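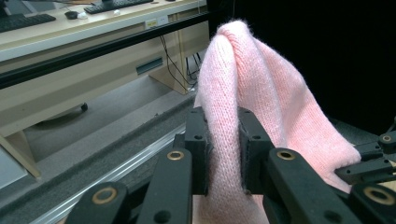
The toque (also tuque) is a close-fitting knitted cap, usually without a brim, worn in cold weather throughout Canada. The same garment is known as a beanie in Australia and as a woolly hat in parts of Britain. It may be plain, ribbed or patterned, and is commonly finished with a folded cuff, a pompom or both.

Name

The word entered Canadian English from French, in which tuque denotes a knitted winter cap. The spellings toque and tuque are both in use, and the first is shared with the tall white hat worn by cooks — a coincidence that occasionally causes confusion in catalogues.

Construction

Most toques are worked in the round from the brim upward, or knitted flat and seamed at the back. The brim is normally ribbed, as ribbing stretches over the head and recovers its shape. The body is often in stockinette, which presents a smooth face of small interlocking stitches. The crown is closed by decreasing at regular intervals until a few stitches remain, which are then gathered on the yarn tail.

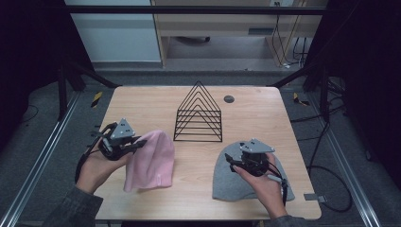 A cuff doubles the fabric over the ears and allows the depth of the cap to be adjusted. Designs without a cuff are generally knitted shorter, or left long so that the crown falls to the back of the head. Wool is the traditional fibre. Acrylic and blended yarns are cheaper and easier to launder, although they tend to hold less warmth when damp.

Local production

The town of Culmont supported a small knitting trade for much of the last century. The Tinirham mill employed 32 people at its height and supplied caps in grey, navy and red to logging camps. Its pattern books were catalogued by the textile historian Evie Ashworth and are now held at the Enadcombe museum, together with five hand-operated knitting frames.

Care

Woollen toques are washed by hand in cool water, pressed in a towel and dried flat. Hanging a wet cap stretches the brim. Pilling may be removed with a fabric comb.

See also: Balaclava; Knitted fabric; Pompom; Watch cap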